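Working Practice for a Two-Arm Handling Cell
Project report, Robotics Practice module
Author: Xuân Giáp

1. Purpose

The Havon cell is shared by four project groups, and until October it had no written rules. This report records the rules drafted for it and the reasoning behind the ones that caused discussion. It covers handling of light printed packaging only. Heavier parts are covered by the Lò worksheet and are not repeated.

2. Close views before contact

Each arm carries a camera at the wrist. Rule 1 requires the operator to check the wrist view before commanding any closing motion. At short range the object can fill most of the image, and near surfaces lose sharpness. The operator should find one straight edge of the object and one part of the gripper in the same view. If either is missing, the arm backs off and approaches again.

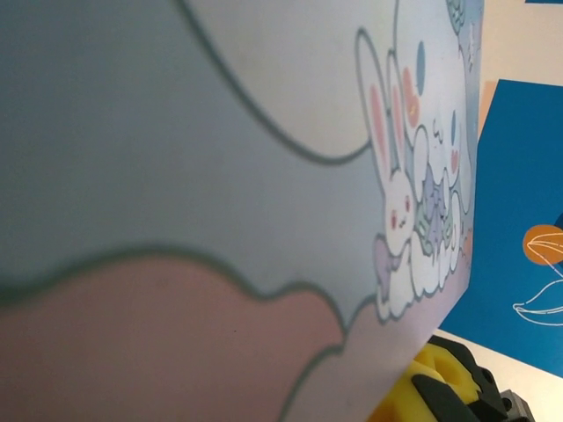 Figure 1. Wrist view at close range, with the object edge and part of the gripper both visible.

Rule 2 concerns grip force. The limit in the cell software, Vindance, is a unitless value from 0 to 300. For printed boxes the ceiling is set at 80. A higher value needs a note in the log, signed by a second person.

Rule 3 concerns pad placement. Pads go on opposite sides of the box, and the fingers should close evenly. Pads are inspected at the start of every session and replaced in pairs – a new pad facing a worn one pulled the box sideways in our early trials.
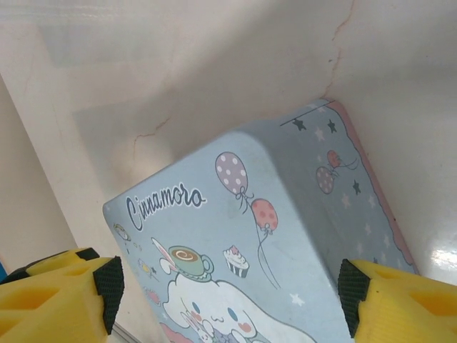 Figure 2. Textured pads on the yellow fingers, to the left and right of a tilted box.

3. Shared space

Both arms can reach the middle of the table, so the joint limits alone do not prevent a collision. Rule 4 names one arm as the lead for each task. The second arm enters the middle only after the lead has stopped, and leaves first. Rule 5 requires cables to be checked through the full reach of both arms before power is raised, with enough slack at the wrist and no loop that can catch on the rail.

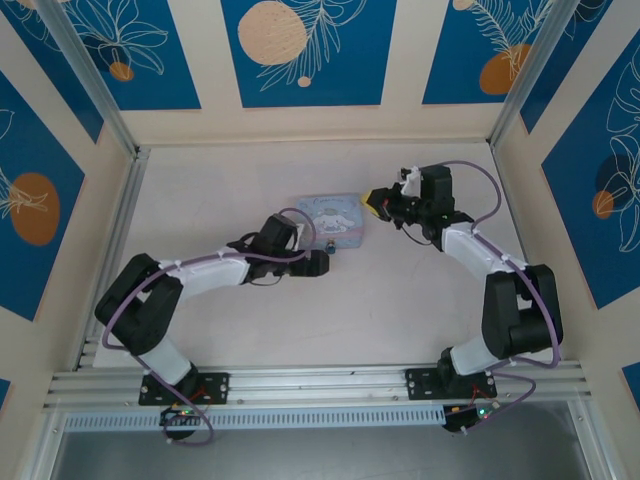
Figure 3. Both arms on the common rail, grippers directed toward the box.

We logged 2,094 motion commands under the draft rules. Of these, 97 were halted by the operator. Most halts came under Rule 4, usually when the second arm was called in early.

4. Holding and turning

Rule 6 limits wrist rotation to the slow speed setting whenever an object is near the fingers.
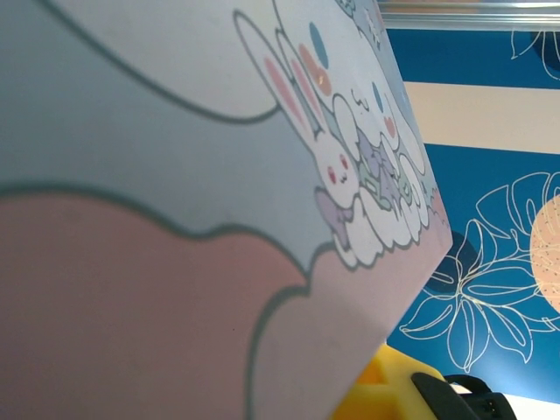
The slow setting was disputed. One group (project Porkness) asked for an exemption on short turns and was refused, as the software cannot tell a short turn from the start of a long one. The request may be raised again if the speed profile is rewritten.

5. Open points

The rules do not yet say who may clear a halt when the lead operator is out of the room. The log form also needs a separate field for pad changes, which are now written in the margin.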